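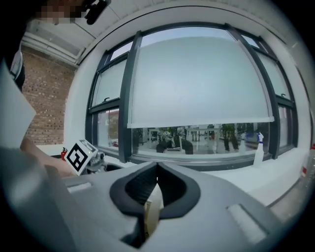 *Grey housing with a dark grey rubber collar.*

**Residents' Forum: Pulolcombe and District**
**Topic: Proposed change to garden waste collections**

**Solside_Clerk** wrote:
Members are reminded that the council will receive written comments on the garden waste proposal until Wed 3 April. Under the proposal, collections would move from every two weeks to every 3 weeks, and the yearly charge would rise from £40 to £48. Comments should be addressed to Mariama Agyeman at the parish office.

**perkivar_lane** wrote:
I wish to record my objection. A higher charge for fewer collections cannot be called fair, and the bins on Perkivar Lane were already full by the second week of March.

**Thomas_H** wrote:
I respectfully disagree. The charge has been held for several years, and households with small gardens seldom fill a bin. Those who need more space may use the tip.

**perkivar_lane** wrote:
The tip is not open to residents without a car. Has the previous poster considered them?

**Solside_Clerk** wrote:
Both points have been noted. Posts here do not count as formal comments, and members should write separately.

**hillside100** wrote:
May comments be handed in at the library, as was permitted last year?

**Solside_Clerk** wrote:
Yes, at the front desk during opening hours. Please mark the envelope "Garden Waste".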